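Starkotora to Supply Plant-Based Cat Litter to Drarnance Shelters

Starkotora, a maker of bedding and litter for small animals, has signed a supply agreement with the Drarnance shelter network. Under the agreement, the company will deliver some 2000 bags of its Prolier cat litter to shelters in the region, with the first truckload due in December.

Prolier is made from crop fiber left over after milling. It is packed at the company's plant in Alcaraz.

"Shelters go through a lot of litter, and storage space is always short," said Rebecca Villa, sales director at Starkotora. "We agreed on smaller deliveries, spaced out over the winter."
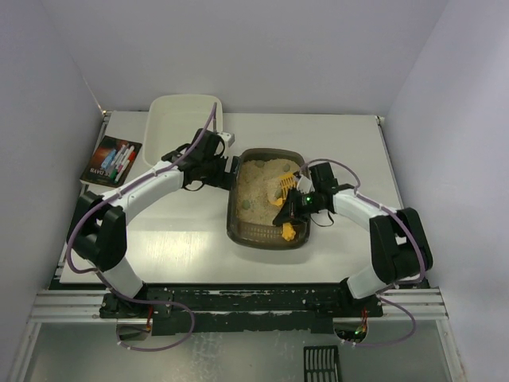

The agreement runs for 2 years and covers both adult cat rooms and kitten rooms. Shelter staff will also receive a short printed guide on daily box care -- how deep to fill, when to scoop and when to change the whole box. Clumps often form against the sides and in the corners, as with the one near the back rim of this box, and the guide asks staff to check there first. A bright scoop like the yellow-orange one is easy to find against tan litter.

Nandi Magagula, who manages purchasing for Drarnance, said the network cared for 396 cats last year.

Orders from other shelters can be placed through Gualtiero Leone at the Starkotora sales office.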